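**Pale tabletop: refinish, film over, or replace?**

**drygrain63**

Work table, pale wood-grain top, bought secondhand from a shop fit-out clearance in Honordale. Top measures 107 x 63 cm. Underframe is sound and I intend to keep it. The question is only about the surface.

It is used for cutting paper, gluing small boxes and the occasional iron on a folded towel. I want something a little darker and less reflective under a desk lamp. Options so far:

1. Sand to 100 grit, then stain and varnish.
2. Cover with self-adhesive film.
3. Replace the top with a blank from Prunport, their 25 mm stock size.

The first is cheapest if it is possible at all. Comments welcome.

**m_osk**

Before anything else, establish what the top is. Stain does nothing on laminate. If it is veneer you have perhaps half a millimeter to work with, and 100 grit on a random orbit sander will go through that at the edges before you notice.

Look at the underside and at the edge banding. Does the grain on the top carry over the edge, or does it stop at a line?

**drygrain63**

It stops at a line. The underside is a plain brown sheet with no grain. The edge strip is a separate piece and slightly yellower than the top.

**Zundport_Bench**

Brown backing sheet usually means laminate on chipboard. Veneered boards tend to get a cheaper veneer on the back to balance the panel. Not a rule, but I would put money on laminate.

**tallow**

Disagree with calling it that quickly. I have a Luo table with a paper backer underneath and real ash veneer on top. The backer only tells you what the factory had in the building. Edge banding is no better as a test, as it gets replaced.

Better tests, in order of how little damage they do:

- Drop of water in a corner, leave ten minutes. Unsealed veneer darkens. Sealed veneer and laminate do not, so a negative result proves nothing.
- Look for a repeat in the grain. Printed patterns come off a roller and the same figure will turn up again somewhere if the panel is long enough.
- Scrape in a screw hole underneath the overhang, if there is one that goes near the top face.

**Zundport_Bench**

The repeat test is weak on a top this size. Many print rollers have a circumference longer than 107 cm, so you can have the entire pattern once and no repeat. Side by side is a different matter, but he only has 63 cm that way.

**tallow**

Fair point on the length. I would still look. It costs nothing.

**drygrain63**

Water test: no darkening after ten minutes. As you say, inconclusive. I went over it with a lamp held low and could not find a repeat.

Pattern is long thin wavy lines, light tan on off-white. They run together in places and split again. Matte, smooth to the fingernail.

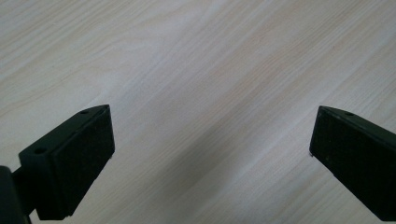 **m_osk**

Smooth to the fingernail leans toward laminate for me. Ash and oak veneer almost always leave some pore texture under a thin finish – you can feel it across the grain even when you cannot see it. Maple or birch would be smooth, but I would not expect that much line figure from either.

**tallow**

Bleached pine veneer with a filled finish would also be smooth. I am not saying it is that. I am saying the fingernail does not settle it either.

**Zundport_Bench**

Then do the scrape. Underside of the front overhang, right at the corner, 5 mm with a sharp chisel, up into the edge of the top layer. A thin brown or white line with no fiber is laminate. If fibers lift, it is wood.

Either way, I would drop option 1. The saving over a new top is small and the sanding is a bad gamble on an unknown thickness.

**m_osk**

Agreed on dropping the coarse sanding. I do not agree that replacement follows. Laminate can be keyed with 240 grit, primed with a bonding primer and painted. Mine has held up for two years in a hallway.

**Zundport_Bench**

A hallway is not an ironing surface. Painted laminate softens under heat, towel or no towel, and a craft knife will find the primer on the first slip. Film has the same problem and the adhesive creeps as well.

**drygrain63**

Scraped the corner. Thin brown line, no fibers. Laminate on chipboard.

Options 1 and 2 are out. I will price the Prunport blank and keep the present top for the garage shelf. Does anyone know if their stock comes with the edges sealed?

**m_osk**

Long edges yes, cut ends no, at least on the one I bought in June. Two coats of whatever you use on the face will do for the ends. Drill your pilot holes before sealing.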